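Dimming without flicker: Musyoka Lema on retrofitting LED lighting at home

2018-05-24 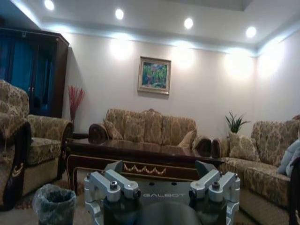
Musyoka Lema has spent most of his working life on the electrical side of residential renovation, first as an installer and now as a lighting specifier at Makowska. Much of his work consists of replacing halogen fittings with LED in houses where the ceilings are already finished and the owners do not want them opened again.

The first question from clients concerns color temperature. Lema asks for it to be settled before any fitting is ordered. "A 3000 kelvin lamp is warm enough for most living rooms. The trouble starts when the strip is bought from one supplier and the downlights from another, and each has its own idea of what the number means. Put both on the same white ceiling and the difference shows at once."

He asks suppliers for the binning tolerance in writing. When they cannot supply it, he orders one sample of each product and compares them on site in the evening.

Dimming accounts for most of his return visits. Older wall dimmers were designed for the load of several halogen lamps and have a minimum rating that an LED circuit may not reach. "People replace 50 watt lamps with 7 watt lamps and keep the dimmer. Four of those is 28 watts. If the dimmer wants 40 as a minimum, it will misbehave at the bottom of its range, and sometimes at the top as well."

His usual remedy is a trailing-edge dimmer matched to the driver maker's compatibility list. He then sets the low-end trim by hand, raising it until the lamps start reliably from off. On a recent job in Ludberg he changed two dimmers and left every lamp in place.

Cove lighting is a separate calculation. Lema keeps the strip on its own driver, loaded to no more than 80 percent of its rating, and mounts the driver where it can be reached. "I have seen drivers pushed into a void with no hatch. When one fails, you are cutting plasterboard."

For long runs he feeds the strip from both ends to limit voltage drop. He uses aluminum channel throughout, including under low-power strip, and a diffuser wherever the diodes might be reflected in a glossy floor or a television.

Asked about spacing, he is wary of rules based on ceiling height. Downlights set close to a wall produce scallops, and whether those are wanted depends on what the wall is for. "With bookshelves, fine. With fresh paint on uneven plaster, you will see every pass of the trowel." He moves the row farther out where the plaster is poor, or selects a wider beam. A 12 degree beam he reserves for single objects.

Before leaving a job he runs every circuit at full output for 30 minutes, then at the lowest setting, and listens at the dimmer for buzz. Driver model numbers go on a label inside the distribution board. Makowska started the practice in February, after a callout in which the installer could not identify a failed unit.

Lema is now comparing wired control systems for a larger house in Kollurico. He has yet to choose one. "The client wants scenes for every room. I have asked them to live with two for a month and then tell me which buttons they press."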